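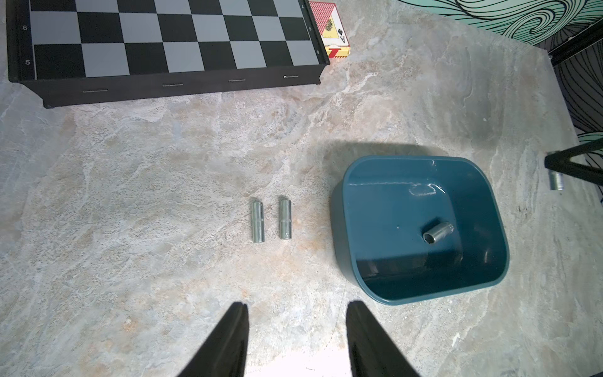
Trundthorpe tool library opens sorting table for loose sockets

TRUNDTHORPE – The Trundthorpe Tool Library will begin a socket sorting and matching service in December, open to all members at no charge.

Members can bring in loose sockets from toolboxes, garages and old sets and have them sorted by size and drive. Anything they do not want to keep can be left with the library, which will use it to fill gaps in its own lending sets.

The library has 62 socket sets on loan or on the shelf. A check this fall found 171 sockets missing from them, most in the smaller sizes.

"A socket is easy to lose and a pain to replace one at a time," said Fitriani Menon, who manages the library. "People have drawers full of odd ones. We have sets with holes in them."

Sorting is done by hand. Sockets are wiped down, checked for cracks and rounded corners, and put into plastic bins. Those with a worn size marking are measured with a caliper before they go any further – a step that takes longer than the rest of the job put together. 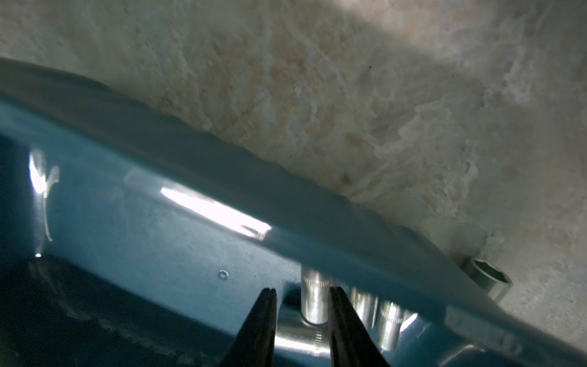
A silver metal cylinder and the glossy teal surface beside it.

Mahfuz Uddin, who runs the repair bench, said the library will take both metric and inch sizes, deep and standard. Impact sockets will be kept apart from chrome ones. Spark plug sockets are welcome too.

Cracked pieces will go to Ukside Metals for scrap. The library will not accept ratchet handles, torque wrenches or power tools under this service.

Each member may bring up to 25 sockets per visit. Larger lots can be dropped off by arrangement with Yanti Sitompul at the front desk. Sorted sockets will be ready for pickup within two weeks.

The service will run in the library's workroom on Sayce Street, from 2 p.m. until closing. Members should bring their card. New members can sign up at the desk.

Media contact: Adi Purba, Trundthorpe Tool Library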